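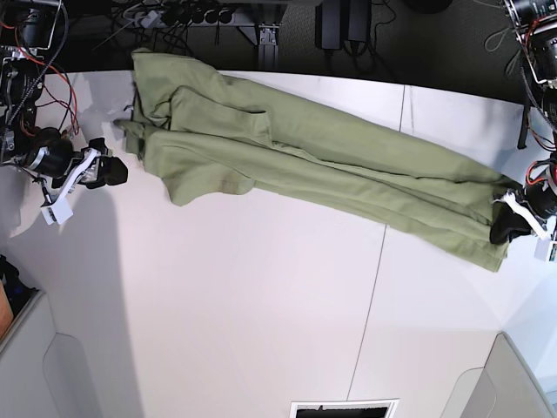 Wie viele Beispiele braucht ein lernendes System, bis es Wäsche falten kann? Weniger als die meisten sammeln, aber deutlich unterschiedlichere.

So, und jetzt der lange Teil. Schreibe das zwischen zwei Terminen, bitte nachsichtig sein.

Im Juli haben wir in Hadport 500 Durchgänge aufgenommen. Hose, zwei Arme, weißer Tisch. Alle waren stolz auf die Zahl, ich auch. Stand groß im Bericht an Stestham. 500! Und dann das Modell trainiert, eine andere Hose hingelegt, und der Arm greift dahin, wo bei der alten der Bund war. Ins Leere.

Klar, sagt Ifeoma Igwe dazu, ihr habt einmal gefaltet und das 500 mal abgeschrieben. Hat mich geärgert. Stimmt aber.

Das Problem ist die Zählerei. Wer nach Durchgängen pro Stunde bezahlt oder gelobt wird, legt das Teil jedes mal schön glatt hin. Gleiche Ecke, gleicher Griff. Geht ja schneller. Was wegfällt: verdrehtes Hosenbein, Stoff doppelt übereinander, ein Greifer hält schon und der andere sucht noch. Genau die Momente, in denen man was lernen könnte. Bei uns wurden die gelöscht. "Unsauber" hieß das in der Liste.

Meine Meinung, und die wird bei Bernel keiner mögen: unsaubere Durchgänge behalten. Nicht alle. Wenn jemand den Stoff verliert und ihn wieder aufnimmt, ist das Gold wert. Wenn jemand zwischendurch aufs Handy schaut und die Arme stehen, weg damit.

Fatima Lawal hält dagegen, dass man sich damit schlechte Gewohnheiten reinholt. Das Modell lernt das Verlieren gleich mit. Guter Punkt, hab ich keine fertige Antwort drauf. Man müsste die Stellen markieren, und markieren kostet Zeit, und Zeit hat bei uns niemnd. Trotzdem lieber 40 markierte Durchgänge als noch so ein Stapel.

Was ich gern hätte: 20 verschiedene Kleidungsstücke, davon mindestens drei richtig fiese. Weicher Stoff, lange Beine, nichts was von allein liegen bleibt. Wechselnde Leute an der Steuerung. Startlage gewürfelt, nicht zurechtgezupft. Und einer der abends reinschaut, was da eigentlich aufgenommen wurde, nicht nur wieviel.

Bei Adebisi machen sie es angeblich schon so. Hab gefragt ob ich mal vorbeikommen darf, Antwort steht noch aus.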